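Chapter 7
Planning the Equipment Budget

After reading this chapter you should be able to separate the purchase price of a robot arm from its cost of ownership, draw up a parts schedule for the first year, and decide which items to buy, rent or put off.

7.1 The price on the quote

Most first budgets start with a quote for the arm. At Wotdale, a small firm that tests household handling tasks, Hanna Kaczmarczyk was asked to plan for one workstation. Her first draft had three lines: arm, gripper, computer. The finished plan had fourteen. The missing items were mostly small - cables, mounting plates, spare fingers, connectors, things to pick up - and they were missing because the supplier, Gallen, listed them as options on a separate page.

A useful habit is to plan from the task back to the hardware. Write down what the gripper has to hold, where those objects will be, and how far apart the work areas are. A job at counter height and a job at floor level may call for different mounts, and the mount decides the cable length.

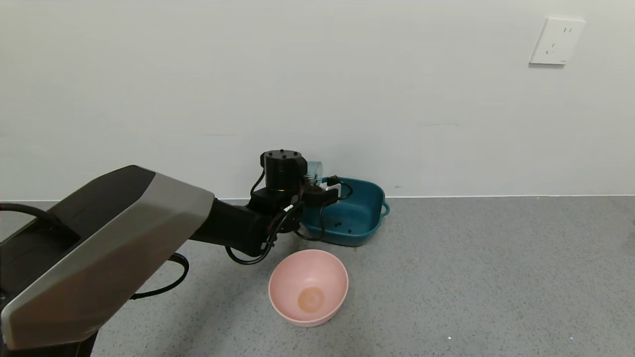
Plastic bowl and basin at floor level; ribbed glass tumbler on a speckled countertop.

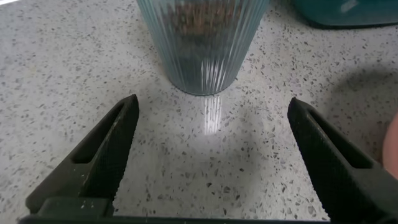 Fingers deserve their own line in the budget. They are wearing parts, and a shape that suits one object may be poor for another. Kaczmarczyk allowed $145 per pair and ordered four pairs for the year. Cable sets came to $512 from Pietrzak, including one spare set kept on the shelf. Test objects are cheap, but glass breaks, and the plan should say who replaces it and from which account.

7.2 Costs that arrive later

Service contracts are often left until the warranty runs out. Ask for the renewal price at the time of purchase and enter it in the second-year column. Gallen quoted $835 a year for phone support and one visit. Tsion Asfaw, who reviewed the plan, added a reserve of $2000 for repairs not covered by the contract. She also moved the purchase from November to the next budget year, when the room would be ready.

Table 7.1 lists the full Wotdale plan. Section 7.3 compares it with a rental offer from Pradura for the same workstation, using the payback method from Chapter 5.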